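Right, I've spent most of May rewriting the house rules for our mock shop and I have opinions, so here comes a thread. Mute me now if you don't care about robots doing the shopping!

The old rules were one laminated sheet. It said keep clear, wear your glasses, tell someone before you power up. All fine, all far too short once you've got an arm working a metre from a shelf full of sauce bottles and three people wanting to reach past it.

So the new set is 12 pages (sorry) and I'm going to moan my way through the bits that caused the arguments.

First one: baskets. Everybody wants to write rules for the fruit. Fruit is easy, you drop a lemon and you've got a lemon on the floor. A big basket has a handle that swings, and a swinging handle is a moving part even though it hasn't got a motor in it.

Rule 4 now says any basket handle the gripper is going to hold gets a marked grip point. Tape round the plastic, zip tie just beneath it, same spot every time. You set your approach to the mark and you don't go freelancing further along the curve.

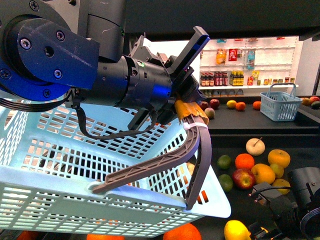 Weerasinghe replied straight away that a taped grip point is cheating, and that if a rule only works on baskets you've dressed up first then it's a rule about tape.

Fair, and I went back and forth on it for ages. Where I've landed: the mark is for repeat testing. If you're comparing run 3 with run 700 you want the same grip both times. When you're testing whether the arm can find a handle on its own, use a plain basket and write "unmarked" in the log. Both are allowed, you just have to say which.

Second argument: cables. Rule 6 says check the slack at full reach AND fully folded before you start. People do the first and skip the second - I've done it myself. A loop that looks lovely at one end of the move can hang itself over a basket rim at the other.

Third one, weight. We've capped a carried basket at 2000 grams including the basket. The Prostham lot wanted more, Inik wanted less, and I wanted my tea. It gets weighed on the scales by the door, no guessing from how full it looks.

Fourth, and this is the one I'd nick if you only nick one: no hands in the basket while the gripper's closed on it. Paused doesn't count as stopped. If an orange needs moving, let go of the basket, park the arm, then move the orange.

Somebody asked if we could just follow the Osetti checklist. We borrowed loads from it! But it's written for fenced cells and our counter is open on one side, so the standing distances had to be done again from scratch.

Still haven't settled rule 9 (who's allowed to clear a fault when you're working alone). Current draft says no one is, you ring somebody. Tell me how yours handles it, I'm collecting answers till the next redraft.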